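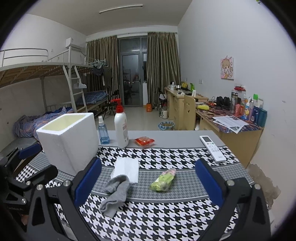
Terms of Vacation

The room at Rundcombe was let to the two of us under a licence, and the licence had a schedule. The schedule gave the condition in which the room was to be returned: surfaces clear, floor clear, mattress covers on, fittings working, all remote controls present with their appliances. It was signed on 10 November 2022, after the previous one had been mislaid by the office, and it ran until the building was handed over to its new owner in December.

On the last day the inspection was booked for 1600. We began with the table.

The table was the difficult part. The beds had been seen to the evening before and most of the clothes had gone to Gasbridge in the back of a hired van, but the table had been in use up to the last hour and still had on it everything that had not been decided. My room-mate proposed a rule. Each object would be picked up once and would go to one of three destinations: box, bag or rubbish. An object that could not be placed would be put back where it had been and dealt with at the end.

The tissue went first. It was folded flat and could have been clean, but a tissue left on a table is treated as used. The green and pink wrapper went after it. The sock was grey and took longer.

"Yours," said my room-mate.

"I don't have grey ones."

"It's on your side."

The table had no sides. It stood across the end of the room and we had both eaten at it, from either chair, for 5 terms. I said so. My room-mate said that there was a side nearer the bunk and a side nearer the door, and that a person who slept in the bottom bunk might be expected to leave things on the first. The sock was in the middle. It was put back.

We moved on to liquids. The licence did not allow liquids to be left in the room. The blue spray was my room-mate's purchase and had been meant for the window. A little was left in the bottom of the bottle. The large pump bottle had been bought jointly, in the first week, when we had agreed to buy all things of that kind jointly and keep the receipts in an envelope. I found the envelope inside the cover of the rent book. It held the receipt for the pump bottle and no others.

"We stopped," I said.

"You stopped. I had no one to give them to."

I had no recollection of this. I remembered the agreement, and I remembered that at some stage it was no longer mentioned, and I had taken the two facts together to mean that it had lapsed by consent. My room-mate had understood it to be suspended. There followed a discussion of what was owed. It was conducted calmly, with a pencil, on the back of the envelope. Light bulbs were claimed, then a drain plunger, then the tablecloth.

The tablecloth was a matter on its own. The table belonged to the licensor and the grey top had been marked before we came. We had reported the marks on the arrival form and been told that they would be noted. The cloth was put on to prevent further damage and also, as I then recalled, to avoid looking at it. It was the black-and-white check with the grey stripes, sold off the roll, and my room-mate had carried it back from Gasbridge on foot because the bus was not running. It had been cut short by the shop. The strip of bare table along the far side had been there ever since, and we had each got into the habit of putting things down on it.

I offered half the price. My room-mate said that it was not for sale.
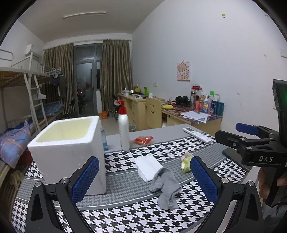 The remote control was left until the liquids had been settled. Under the schedule it had to be returned with its appliance, and we did not know which appliance that was. It had been in the room when we arrived. I had tried it on the heater, which was a Sjöberg and had a dial. My room-mate had tried it on the extractor fan, the door entry panel and, on one occasion, the television in the common room downstairs. None of them responded. We had written to Floneo, the managing agents, who replied that the fittings in the room were as listed, and enclosed the list. The list said "remote, 1". There was no entry above it or below it to which it could belong.

We had kept it anyway. At some point we had bought batteries for it. I noticed that the batteries were not on the envelope and said so, and my room-mate added them, in my column.

"You bought those," my room-mate said. "It was the night the heating failed. You thought it might be that."

The heating had failed for 4 days. I had slept in a coat. My room-mate had slept in a coat and a hat, on the top bunk, on the argument that warm air rises, and had reported each morning that it did not rise enough. I had walked to the garage for the batteries after dark and come back with those and a bag of chips, and we had stood on the floor in our coats and pointed the remote at each wall in turn.

The box was taken last. It was a foam box from the market and had held fish, or something packed in the same way, before we had it. The inside had yellowed. It had been scrubbed and left on the sill for a fortnight, and after that it was used for bread. My room-mate wanted it. I pointed out that it would have to be carried on the train. My room-mate said that things could be carried inside it, and began to put them in: the pump bottle upright, the spray next to it with its nozzle turned shut, and then the small red packet from beside them, which was to be eaten on the journey.

The envelope was totalled. The difference came to less than the cost of a stamp. It was in my favour and I did not take it.

The inspector arrived at almost the stated time and went through the room with a form. The mattress covers were in order. The heater was switched on and off at the dial. The inspector took the remote control, looked at it, looked at the walls, and ticked the box against it.

Then the cloth had to come off, so that the table could be seen. We took an end each and folded it inward, twice, and once more the other way. The sock was inside. My room-mate put the cloth in the foam box with the sock still in it and pressed the whole lot down to make it fit.

"Marks to table," said the inspector, writing.

"Those were there," we said.

Contact | Submissions | © The author. All rights reserved | Back to top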